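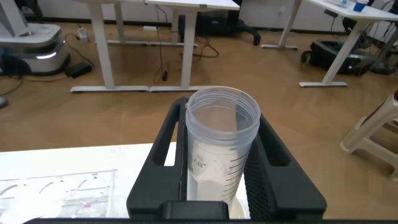
The cleaners come out in daylight

For as long as there have been offices in Sellville, the people who clean them have arrived after dark, like foxes, and been thought about with the same frequency. You left a desk covered in crumbs and a bin full of banana. You came back to a desk without crumbs and a bin without banana. If pressed, most office workers would have put it down to something in the carpet.

Kendale House has done away with all that. The building is a seven-storey slab beside the ring road, put up in the year when architects had just discovered brown, and it contains 2252 desks, a canteen, a prayer room and a gym that smells of one particular shoe. Until last February it was cleaned between ten at night and five in the morning. Now it is cleaned while people are sitting in it, and the effect on the people has been considerable.

"The first week, they lifted their feet," says Parvathi Kurian, who runs Sterell, the contract cleaning company that holds the building. "You'd come along with a vacuum and they'd lift their feet up, all along the row, like a dance number. Then they'd apologise. I have never been apologised to so much in my life."

Kurian is a brisk woman with a lanyard for every occasion. She took on Kendale House from a firm that had the contract for years and had, she says diplomatically, stopped looking up. (She means it literally. There was a ledge above the lifts on the fourth floor on which she found a Christmas cracker, unpulled, and a quantity of dust she describes as "geological".) She pitched daytime cleaning to the landlord on grounds of cost. A building that isn't lit and heated all night for the benefit of nine people with mops is cheaper to run, and the landlord, who is the sort of landlord who walks round turning off kettles, liked the sound of it very much.

The tenants liked it rather less. There was a meeting. There were, in the end, four meetings, one of which had a slideshow. The accountants on three worried about confidentiality, on the reasoning that a cleaner who had been alone with their filing cabinets every night for a decade might, if allowed in at eleven in the morning, see something. The recruitment people on five worried about noise, which anyone who has stood near a recruiter will find touching. Rai, the insurance broker that takes up the whole of the top two floors, sent down a letter asking whether the cleaners could be scheduled so as not to be visible to clients.

Kurian has kept the letter. It is in a drawer with the cracker.

What went in its place was a compromise in the true sense, meaning that everybody lost something. Vacuuming is done before nine or during the lunch hour, with machines quiet enough to hold a conversation over, provided it's a conversation you don't mind repeating. Toilets are done on a loop through the day. Desks are wiped when the person isn't at them, and if the person is always at them then a small card is left, and on the third card somebody has a word. Bins under desks have gone altogether, and this was the change that came nearest to bringing down the government.

It's hard to convey, if you haven't worked in an office, what a bin means to a person. One man on the second floor brought his own from home and chained it to the desk leg with a bicycle lock. A petition went round. Sterell keeps a log of every comment that comes through the front desk, good, bad or unhinged, and by the end of the first six months it held 1036 entries, more than half of them on the subject of bins. Kurian read the lot. She can do several from memory, with voices.

"There was one that just said 'Where does it go now?'" she says. "I thought about that one for quite a while."

It goes to the recycling point by the kitchen, where there are three slots with pictures on them, and where on any given afternoon you may find a senior manager holding a yoghurt pot and looking from one slot to the next with real fear.

The woman who has to sort out the consequences is Nandini Chacko, day supervisor, who did fourteen years of nights before this, most of them in Kendale House. She knew the tenants long before they knew her. She knew who ate at their desk and who hid the wrappers, who had stopped sending their shirts out, whose family photographs had been put away in a drawer and whose had lately come back. She never mentioned any of it to anybody and isn't going to start with a magazine.

"You know a person from their desk," she says, and leaves it there.

She hadn't expected to like days. Nights paid a supplement, and losing it was the hardest part of the argument with her own team, harder than anything the tenants came up with. Two of the old crew left over it. Kurian put the hourly rate up to cover part of the gap and turned a heap of short shifts into fewer, longer ones, so that people who had been working three jobs in three buildings could work one job in one. It didn't suit everyone. Chacko's own sums came out a few pounds down on the month, and against that she set the fact that she now eats dinner at the time other people eat it, in the company of her children, who are teenagers and have mixed feelings.

The other thing that changed is harder to put on a spreadsheet, although the landlord has asked. When the cleaners were invisible, so was the mess. You can leave a kitchen in a dreadful state at six in the evening if the person who'll deal with it is a theory. It's a different matter to leave it for Nandini, who is standing just over there and knows your name. Within a couple of months people had begun to rinse their cups. Somebody on five wiped down a microwave, unprompted, and then told everyone about it for a week. The amount of general waste went down. So did the number of what the trade calls "incidents" in the gents on the ground floor, and I was given more detail on these than I am able to pass on.

It hasn't all been so uplifting. There is a certain kind of office worker who, on discovering that cleaners exist, concludes that they exist for him, and Chacko spent part of the spring explaining that her team does not water plants, sign for parcels, or come quickly because there's a wasp. (They did come for the wasp. It was quite a big wasp.) A man from Rai used to click his fingers. He doesn't now. I asked what had been said to him, and both women became extremely interested in a stain on the skirting board.

Sterell has since moved two more buildings on to days and is talking to a third, a college on the far side of town with 2000 students and a carpet policy Kurian calls "optimistic". She is careful not to oversell it. Hospitals and kitchens have their own rules, call centres never empty, and she looked at one open-plan place in the spring and told them to stay on nights, as there was so little space between the desks that a cleaner would have had to go through sideways, like a crab with a bucket.

She also admits that certain jobs at Kendale House have crept back into the dark. The floor in reception is still stripped and sealed out of hours. They tried it once on a working afternoon, with cones and tape and a sign, and eleven people walked straight across it, one of them while reading the sign.

When I visited, in December 2019, the lobby had a tree up and Chacko was looking at it the way a goalkeeper looks at a penalty. It was a real one. It had been in for four days and there were needles in the lift, needles on the stairs, and a thin trail of them leading along the second floor to a desk with a bin chained to its leg.

"He's allowed it till the new year," she said. "Then I'm having the key."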